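What changed when we stopped resetting the scene by hand

I said in May that I would write up the handover results once the second batch was in. The second batch is in, so this is the write-up, or at least the part of it I'm sure about.

Background for anyone who missed the earlier posts. The task is a small bakery counter. A customer asks for a donut, the robot takes the tray out of the display case, and it ends up on the serving tray the customer is holding. The policy is the one we have been calling Pano. It is trained only on teleoperated demonstrations and has no separate planner telling it which step it is on. The older baseline, Cedine, has the step labels built in.

For the first batch we collected 300 demonstrations, and every one of them started from nearly the same layout. Cases in the same spot, lids open, trays lined up. Between takes, one of us put everything back. It was slow and we got good at it, which was the problem. The policy learned the layout very well. Move a case a couple of inches and it would close the gripper on air, then carry on to the customer as if it had a donut.

The second batch brought the total to 602. The change was simple: we no longer reset between takes. Wherever the last take left the trays, that was where the next one began. Sometimes a case had two trays in it, sometimes one, sometimes a tray had been bumped sideways by the take before. The operators didn't like it at first because the grasps are harder when a tray sits at an angle. After a day or so they stopped mentioning it.
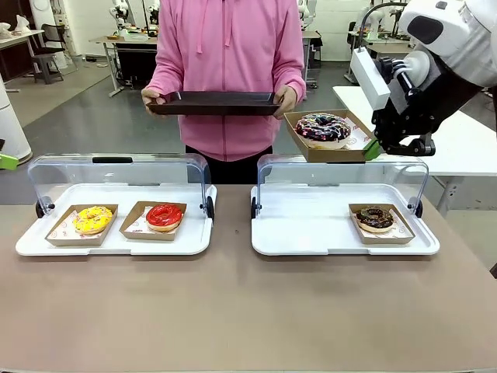
The part I care about most is the moment between lifting and handing over. The kraft trays are light and they flex at the corner where the pads press in. If the arm moves off too quickly the donut slides toward the low side, and by the time the tray gets to the customer it's at a slant. In the first batch our operators all lifted straight up and paused. In the second batch they had to adjust more, so the data has many more small corrections in it. I think those corrections are where most of the improvement comes from, but I can't separate them from the layout changes with the runs I have.

For evaluation we did 50 trials per policy, with the case positions drawn at random and the person holding the serving tray told to stand wherever felt natural. Pano trained on the full set did clearly better than Pano trained on the first batch alone. It also did better than Cedine, which surprised me less. Cedine is fine until something happens out of order, and then it waits for a step that has already gone by.

I'm leaving the success rates out of this post. We are still arguing over what counts as a success when the kraft tray lands half over the rim of the serving tray and the customer straightens it. I would call that a success. My labmates at Caluvholm are split.

Failures for the full-data policy were mostly 2 kinds. The first is picking the wrong donut when two similar ones are near each other, usually a pair of chocolate ones. The second is letting go a little early, an inch or so above the serving tray. The early release looks like a timing habit picked up from the operators, and I found the same thing in plenty of the demonstrations once I went looking.

One thing I got wrong: I expected the clear lids to cause trouble. They didn't, as long as they were fully open. Half-open is another story – the arm tends to treat the gap as open space – but we kept those out of the evaluation.

Next is the same comparison with equal amounts of data, 300 from the reset takes against 300 drawn from the rest. I should have done that first. The training runs are queued on Kinyua behind someone else's jobs, so it will be a while.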